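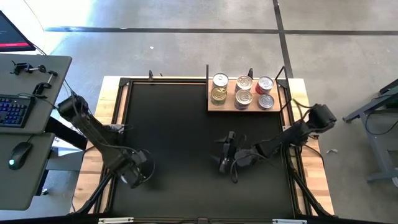

Morena Marino wanted a robot that could put away groceries. Four months later she has two arms, a bench and a shelf of cans, and the cans are giving her trouble.

Marino builds at Kumgate, a shared workshop in Cunondale where members pay $60 a month for floor space and tools. She started in August with Yavuz Canpolat, a retired machinist. They put one arm on each side of the bench so that both could reach the middle. Black rails run around the work surface, with butcher-block wood outside them.

"The first version shook," Canpolat said. "You'd stop the arm and the whole table kept going."

The diagonal supports came next, and then the cables. Marino has rerouted those 15 times by her own log. Too short and they pull at the wrist. Too long and they catch on things — usually on the other arm.

The task is simple to state. Take a can off the small wooden shelf, set it down on the black surface, then put it back. The cans stand close together in two rows, and the fingers need room to get between them. Pull-tab lids reflect light differently from plain ones, and that confuses her software.

Marino has logged nearly 200 attempts. She works mostly after 9 p.m., when the saws are off.

Jong-dae Woo, who runs the workshop, has asked when she'll move on to eggs. She has told him to wait until spring.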